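Clearing out the kitchenware this week. Gemma Santoro moves into the upstairs flat at Rornham on Monday and she has asked for a basic set of everything. Thread as I go.

Started with the snack dishes. Plastic goes up with Gemma, china stays down here. She has a four year old and a tile floor.

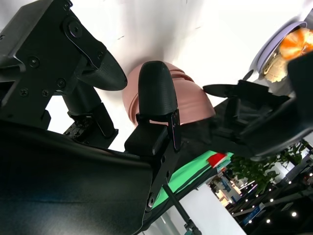
The rule I'm using is that a bowl has to stack with its own kind and with nothing else. We had 6 kinds of bowl in one cabinet and every one of them jammed inside some other one. I pried two apart with a butter knife last June and cracked the good one.

Valentin Coman asks if the Ollholm set is going. No. The Ollholm set is missing its lids but I use it every day.

Dristar mugs: keeping four. The rest have chips on the rim and go out. 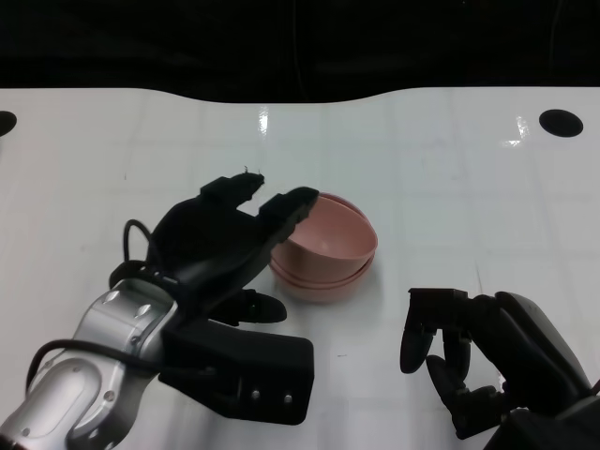 Cabinet space upstairs is tight. One shelf is 2 inches too short for dinner plates on edge, so they will have to lie flat and the bowls will have to go on top of them. The pink ones should be fine there. With one sitting inside the other they take up hardly more room than a single bowl, even when the top one goes in crooked. I would still straighten it before closing the door.

Someone asked about washing plastic bowls that have gone cloudy. Baking soda paste, soft cloth, rinse. Don't use the green scrubbing side of a sponge. It leaves scratches and the scratches hold tomato sauce forever.

Also found the Ardeleanu catalog at the back of the drawer, the one with item 1743 circled. That was a gravy boat. We never ordered it.

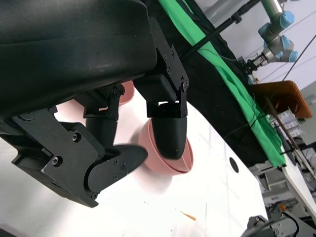
Next is the silverware drawer. Gemma wants forks and spoons for six and one decent knife. I have almost enough forks if I count the ones with bent tines.

Valentin is bringing boxes after lunch. Small ones, please. Last time he brought a box so big that it took both of us to get it down the stairs with plates in it.

Stopping for today. Pots tomorrow.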